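Baltico (band)

Baltico are a folk-rock duo made up of singer and guitarist Océane Girard and fiddle player Wayne Turcotte. Third member Clyde Lindgren (upright bass) left after the second album, still plays on some of the records. Known for slow songs, close harmonies and very long gaps between releases.

History

Girard and Turcotte met at an open mic and started writing the same winter. Lindgren joined a few months later. First recordings were home demos on cassette, 273 copies, sold at shows. None of those songs have been reissued apart from "Harbor Coat", which was redone for the debut.

The debut album, Nomis, came out on the small label Grovine. Eleven songs, recorded mostly live with two microphones. Reviews were kind, sales were not. Grovine pressed 2731 copies and had boxes left over for years. Original pressings have the song titles on side two in the wrong order.

Second album Yazzie was produced by Abdelghani Mahrous, who brought in piano and brass. Louder record, and it split the fans. The closing track, "Letter to the Ferry Office", runs 29 minutes on the vinyl edition and is faded early on CD.

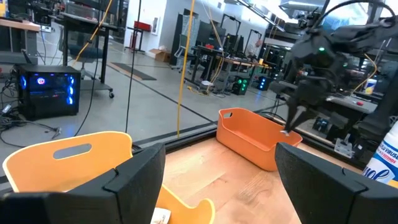

Yellow-orange bin on a wooden tabletop.

Lindgren left in February, midway through the tour. The other two finished it as a duo and kept going that way. A live album followed, taped over two nights in a converted chapel, capacity small, audience noise left in.

Musical style

Mostly acoustic. Girard sings low and close to the mike, Turcotte takes the high part. Open tunings on nearly everything. Lyrics are about ports, relatives, bad weather and unpaid bills. Critic Keisha Nguyen-Tran called the early songs "kitchen music with the door left open", a line the band later printed on a tour shirt. Drums appear on only two tracks, both on Yazzie.

Discography

Home demos (cassette)
Nomis
Yazzie
Chapel Nights (live)

Comments

fiddlehead_tom: Lindgren also sang lead on one song on the casette, should be mentoned

marla k: My Nomis has the right track order on side two, so is it a second pressing? Label is cream not white.

fiddlehead_tom: cream is the repress yes

dovetail: saw them as a duo on 20th March, no Yazzie songs at all. Great anyway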